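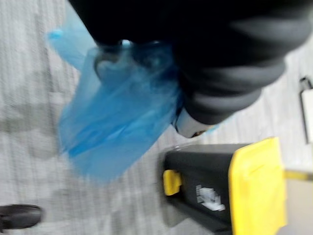 Bin liners in a small office - do we really need them?

viorica_kos
Member, 419 posts

Hello all. I look after the supplies for our office in the Narum building, and in September I must write the new order. Last year we bought 2470 bin liners. For an office of 30 people this seems to me very much. The cleaning firm changes every liner each evening, also when there is only one tissue inside. I would like to ask them to change only on Friday, or when the bin is full. Has somebody tried this?

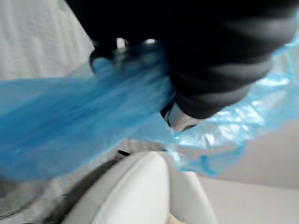
Close-up, our floor

tomic_paper
Member

We stopped with liners completely for paper. For food waste I would not do it. One banana peel over a warm weekend and you will have small flies until winter.

boglarka.farkas
Member

I don't agree with tomic_paper. Flies come from the bin not being washed, with liner or without. We have used no liners for two years, and each bin gets hot water and a bit of washing soda. It takes me 10 minutes for the whole corridor.

viorica_kos

Thank you both. Washing is a problem for us, the nearest big sink is two floors down. The bins we have are with a pedal and a lid, so the smell stays inside for some time.

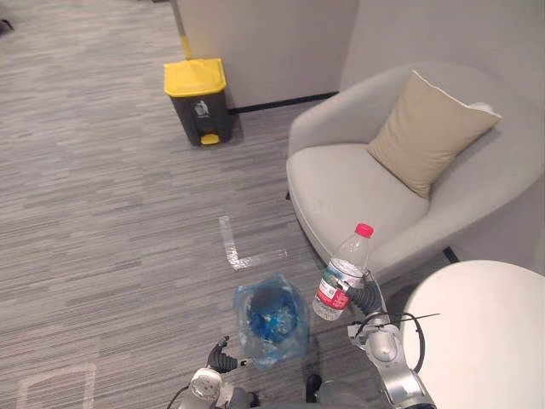
Yellow lid, yellow pedal

tomic_paper

Has it an inner bucket? If yes, you carry only the bucket down. If no, keep the liners, but order the thicker ones from Kovier. The thin ones tear on the rim.

boglarka.farkas

Thicker ones are more plastic, so what is won? Better to put one bin for the whole room and remove those under the desks.

viorica_kos

I proposed this already, and two colleagues were quite angry. They don't want to stand up for each tea bag. And what do you do with drinks bottles? Ours go in with everything else and fill the liner very quickly.

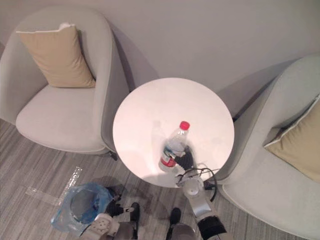 Bottle with the red cap, sitting corner

boglarka.farkas

A separate crate, without any bag. Skondley collects ours together with the cans. Press them flat first and put the cap back on.

viorica_kos

Good, I will ask Skondley for a price. About the inner bucket I will look tomorrow morning and write again.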